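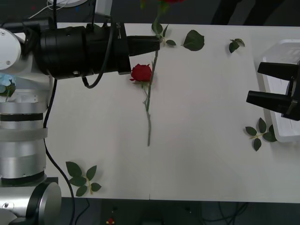 By Savita Chaturvedi, for the Wandholm young readers' page

Robots and roses! We went to the open day at Wandholm in May and there was a LOT to see, so quick version.

First stop, the flower table. Two robot arms, one white table, red roses. Each arm has a gripper on the end -- two black fingers that open and close. A bit like your finger and thumb. But only two, and no skin, so no feeling unless somebody builds that in.

Why roses? Try it yourself. Stems are thin. They've got thorns. Squeeze too hard, crushed stem. Too soft and it slips. You do all that without thinking, but a robot has to be taught, bit by bit.

Akihiko Shimada showed us round. He says the team has done 1221 goes at picking things up so far, and they want lots more. Every go gets saved, good ones and bad ones. The computer looks for what the good ones have in comon.

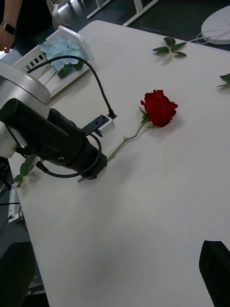
Leaves are tricky too. They stick out, they come off, they can hide a stem underneath. A camera near the gripper helps the robot see close up.

Want to visit? The next tour is 90 minutes, and theres room for 34 children. Bring a grown-up. Stay behind the line when the arms are moving -- and save your questions for Akihiko, he likes hard ones.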